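Pleneo publishes bench rules for two-arm robot cells

WIMODCOMBE, June 29, 2024 – Pleneo today released Bravo, a set of working rules for tabletop cells in which two robot arms share one surface. The rules are free to download and take effect at the company's own site in September.

Bravo covers arm spacing, cable routing, status lights and the labeling of bench frames. It also sets out how props such as boards, bowls and toy food are to be laid out and logged before a run. Cells must be inspected after every 200 hours of use, and records kept for 6 years.

"Most of our stoppages came from small things – a cable in the wrong place, a tray nobody had logged," said Estíbaliz Campos, who led the drafting. The text draws on some 3,000 runs at the Illar workshop.

Comments on the first edition are open to all users.

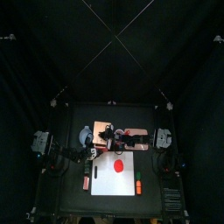 Myung-ja Yeo replied that the inspection interval was sensible for light duty but too long for cells that run overnight, and asked for a shorter one in the next edition.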